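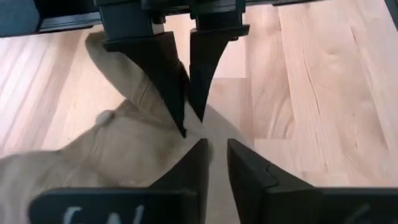
Cerkeler opens its Urkosthorpe floor sanding and refinishing workshop to home owners

URKOSTHORPE, Oct 9, 2023 - I'm Alžběta Malý, I run Cerkeler, and I'm very happy to say that our refinishing classes are finally open for sign-up! We've been fixing up old hardwood floors in and near Urkosthorpe for a good while now, and the question I get most on the doorstep is whether a person could do this themselves on a long weekend. My answer has always been "yes, if somebody shows you first." So now we're going to show you.

The class is called Fandivar (it was the name of the street my grandmother lived on, and it stuck). It runs over two days in our new shop on Meng Lane, which has 606 square feet of practice floor laid in oak and maple. You'll sand it, you'll probably gouge it, and then you'll learn how to get the gouge out. We relay the worn boards between groups, so please don't be shy with it.

Day one is all about reading a floor. We look at how thick the boards are, where the old nails sit, what finish is on there already and whether you need to sand at all. Plenty of dull floors only want a good clean and a light buff before a fresh coat, and I'd much rather tell you that before you rent a drum sander. After lunch we get the machines out and start with the coarse paper.

Day two is edges, corners and finish. My business partner Zhiqiang Fang teaches this part, and he's far more patient than I am. He did the trim work on the old Urkosthorpe reading room and he still scrapes his corners by hand.

"People rush the last pass," Zhiqiang says. "They've been on their knees all day and they want to open the can. I make everybody stop, vacuum twice and have a cup of coffee first."

You'll brush out sample boards in water-based and oil-based finish and take them home with you, so you can set them down in your own living room and see how they look in the evening light. Light floors especially can turn a lot more yellow under oil than folks expect - try it on a board before you try it on the hallway.

Each class has room for 4 pairs or eight people on their own, and we have 64 places in all between now and the end of December. The fee is $128 a person, with sandpaper, finish, dust masks and ear protection included. Bring knee pads if you own some, and wear shoes you don't love. Lunch is soup and bread on both days (tell us when you book if there's something you can't eat).

We're also starting a sander rental desk at the shop. Anyone who has taken the class can rent a machine at half the usual rate for a year, and we'll go over your room plan with you at the counter and help you pick your grits.

To book, stop by the shop on Meng Lane or call the front desk during opening hours. Reporters who'd like to sit in on a class are welcome too, and yes, we'll hand you a sander.

Media contact: Alžběta Malý, Cerkeler, Meng Lane, Urkosthorpe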